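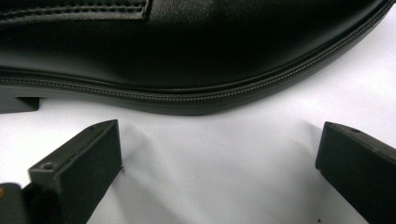

What should an institution budget for first when it plans to collect manipulation data with hand-held grippers?

Operator hours and replacement parts come first, followed by the objects to be handled, with the gripper itself a smaller line than most applicants expect. The remainder of this section sets out how those lines were estimated, and where the estimates were wrong.

4. Equipment Planning and Procurement

4.1 Scope of the budget

The planning exercise covered the purchase, upkeep and eventual disposal of hand-held gripper tools used to record demonstrations with everyday goods. Footwear was selected as the first category under the Rinmont programme, to be followed by kitchen textiles and small packaged items. The budget did not extend to the robot arms on which trained policies would later be evaluated, as these are held under a separate capital agreement and are depreciated over a different period. Readers comparing our figures with those of other laboratories should bear this division in mind. A laboratory that must purchase an arm, a mounting bench and a safety enclosure out of the same envelope will arrive at very different proportions.

Costs were divided into capital items, consumables and labour. Capital items were those with an expected service life longer than the collection period. Fingers, pivots and fasteners were initially classed as capital because they were supplied as part of the tool. They were reclassified as consumables after the first quarter, and the tables in the appendix reflect the revised treatment.

4.2 Specification and supplier selection

Three suppliers were invited to respond to a written specification. Two responses were received, from Vadeo and Esier. The specification required a parallel grasping action, replaceable fingers, a mounting point for a wrist-view camera, and a total mass that an operator could support through a full session without a rest stand. It also required that drawings for wearing parts be released to the purchaser, so that replacements could be made in-house if supply were interrupted.

Esier offered the lower unit price. Vadeo offered the drawings without a licence fee and agreed to hold finger sets in stock for the length of the programme. Under the scoring method in use at our institution, price accounted for less than half of the available marks, and the contract was awarded to Vadeo. The margin was narrow. Had the programme been planned for a single season, the outcome would likely have been reversed, and we would not advise a short pilot to pay a premium for access to drawings it may never use.

Freight and customs brokerage were quoted separately by both suppliers. This practice made the two offers difficult to compare, and future specifications will call for a delivered price. Lead time was also understated in both responses. The quoted period began on acceptance of the purchase order, and our internal approval process added several weeks before an order could be issued at all.

4.3 Estimating wear and replacement

The replacement schedule was the least certain part of the plan. Published work on hand-held collection devices gives considerable attention to tracking accuracy and comparatively little to how long the moving parts last under daily use, and the planning group had no service records of its own. The approach adopted was to treat the fingertip and the linkage as separate wearing assemblies, each with its own interval. The division follows the construction of the tool shown in Figure 1, in which a central fingertip block meets the sole edge of a black leather shoe while the inner and outer links fan out below it, each link carrying a brass-coloured eyelet at its pivot. Fingertips were expected to lose surface finish through contact with hard edges, and pivots to develop play through repeated opening and closing. A worn fingertip can be assessed by eye at the bench. Play in a pivot is harder to judge and was therefore assigned a fixed interval.

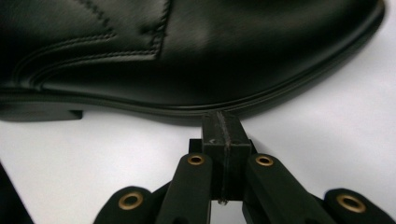

Figure 1. Hand-held gripper in contact with the sole edge of a black leather shoe on a white surface.

Intervals were expressed in demonstrations and not in calendar time. Pivots were to be inspected every 200 demonstrations and replaced at 3000, or sooner if play exceeded the limit given in the maintenance sheet. Fingertips were to be inspected at the same points and changed on condition. The inspection interval proved workable. It coincided closely enough with a natural break in collection that operators did not regard it as an interruption, and the inspection record was completed without gaps.

The replacement interval is less well supported. It was carried over from a supplier recommendation for a lighter duty cycle and has not been tested to failure. We retain it in the budget as a planning value only.

4.4 Objects as a budget line

Objects for manipulation are frequently treated as incidental expenditure. In the present programme they were given a line of their own, with an allocation of 300 dollars for each object category. The amount was sufficient for footwear purchased second-hand. It would not have been sufficient for new leather goods, and the first draft of the plan, which assumed retail purchase, exceeded the category allocation before a single demonstration had been recorded.

Selection of objects has consequences beyond their price. Dark, smooth leather against a pale surface is inexpensive to stage and gives a clear outline, but a collection built entirely on such pairings may be of limited use elsewhere. Provision was accordingly made for additional surface coverings in several colours, and for storage bins in which objects could be kept between sessions. Neither item had appeared in the original request. The bins were purchased from general office funds and should properly have been charged to the programme.

Disposal was also considered. Objects in usable condition at the end of the programme are to be donated where institutional policy permits - a small matter financially, but one that required written approval in advance.

4.5 Labour

Labour was the largest single line. It comprised operator time, bench maintenance, and the review of recordings prior to release. Operator time was planned on the basis of paid sessions, including set-up and pack-down. The review of recordings was underestimated. The plan assumed that a reviewer could work at the same rate as an operator, whereas in practice a rejected recording had to be traced to its session sheet, annotated and rescheduled.

Training was budgeted as a fixed cost per operator. This treatment was adequate while staffing was stable, but it would understate costs in a programme relying on casual appointments. Institutions that draw operators from an undergraduate labour pool should allow for turnover between terms and for the closure of facilities in late December.

4.6 Contingency and revision

The initial plan contained no contingency for individual lines, only a general reserve held centrally. Access to that reserve required a formal variation, and small purchases were delayed as a result. The revised budget, adopted on 12/18/22, moved part of the reserve into the consumables line and gave the laboratory manager authority to spend it on wearing parts without further approval. Capital purchases remained subject to the original procedure.

A second change concerned spare tools. The plan had provided for one complete spare unit, on the reasoning that a fault in any assembly could be met by exchanging the whole tool. Following discussion with Chuensuk, which operates a comparable programme in a commercial setting, the spare unit was retained and supplemented with a full set of linkage parts and fasteners. The additional cost was modest and was offset in part by a reduction in the courier allowance.

4.7 Limitations

The estimates reported in this section derive from one programme, one tool design and one principal category of object. Labour rates follow the collective agreement in force at our institution and will not transfer directly to other employers. Exchange rate movement between the quotation and the invoice was absorbed centrally and does not appear in the tables. The treatment of pivots in particular should be read with caution until service records from a longer period are available. Records from the kitchen textiles category, where contact with hard edges is expected to be less frequent, will be reported separately.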